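4. Setting up your bond watchlist

Right, you've got Grondstead installed and you've logged in, so now for the bit I enjoy: telling it which bank bonds you want to follow. I do mine first thing with a coffee, before the markets open.

1. Open the Watchlist tab and press New. Give the list a name you'll recognise later (mine is called Brisodel, after the first bank I ever lost money on!).

2. Type the issuer's name in the search box. You'll see senior and subordinated debt on separate lines. Tick the ones you want. If you tick the issuer itself you get everything, and for a big lender that can mean up to 323 lines.

Note: senior holders are paid before subordinated ones if a bank goes under, so I keep them in different lists. Ramesh Bajpai keeps his all in one and sorts by colour, and that works too.

3. Choose your price feed. Jaline is the free one and runs 10 minutes behind. Sengar is live but you'll need a subscription key, which you paste in under Settings > Feeds.

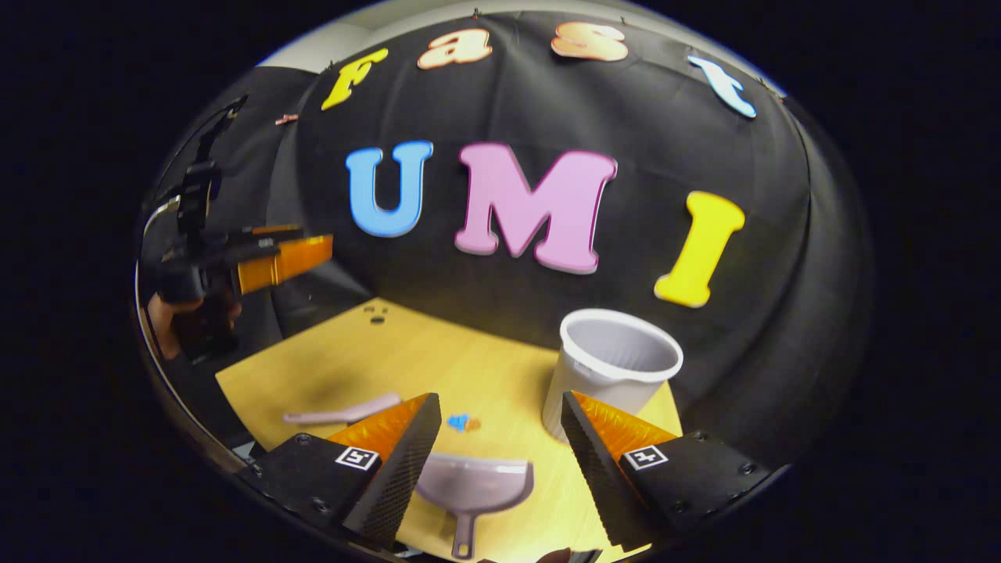 "Fast" and "UMI" in coloured letters on black fabric.

4. Set your alerts. I have mine at a 7 per cent move in price over a day. Anything tighter and my phone buzzes all through lunch.

Caution: alerts use the last traded price. Some of these bonds hardly trade at all, so a quiet line doesn't mean a calm bank. Check the date in the Last Trade column before you do anything brave.

5. Press Save, then Refresh. Prices should fill in from the top. If a line stays grey, the feed doesn't carry that bond, so try the other one.

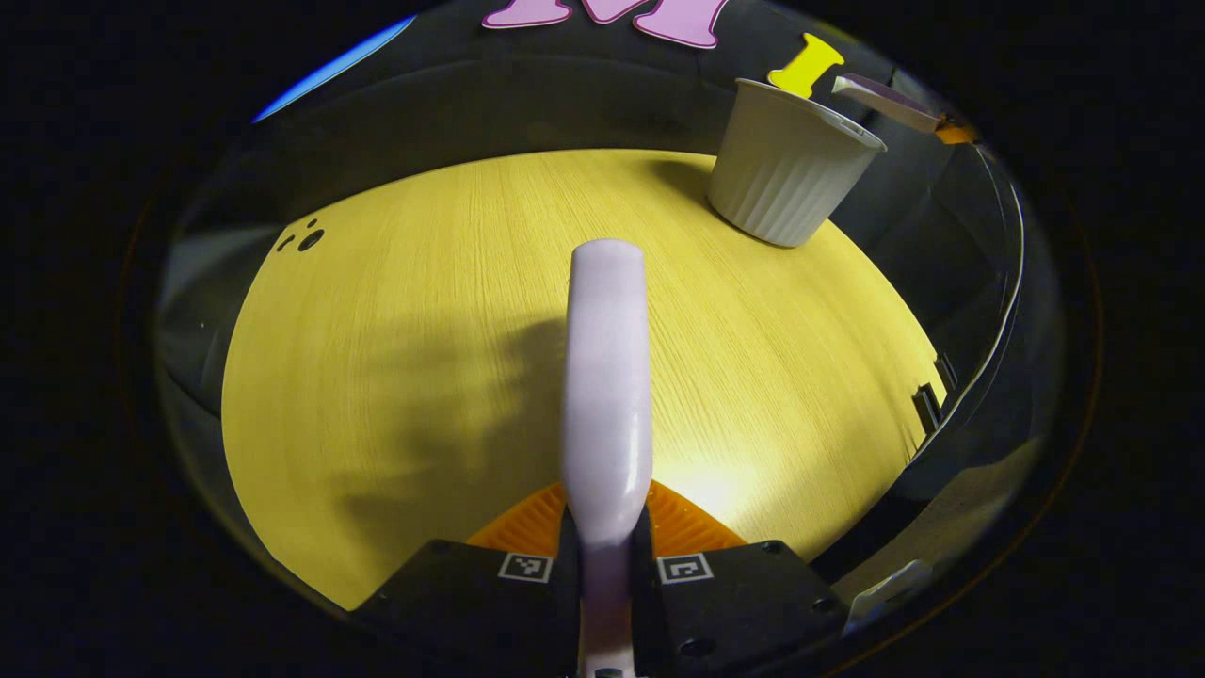
5. Importing a list from a spreadsheet

If you've already got your bonds in a spreadsheet (Emília Gajdoš sent me hers with 71 rows, bless her), save it as CSV with the bond codes in the first column. Then go to Watchlist > Import and pick the file. Grondstead skips any code it can't read and shows you the skipped ones in red at the bottom, so scroll all the way down before you close the window.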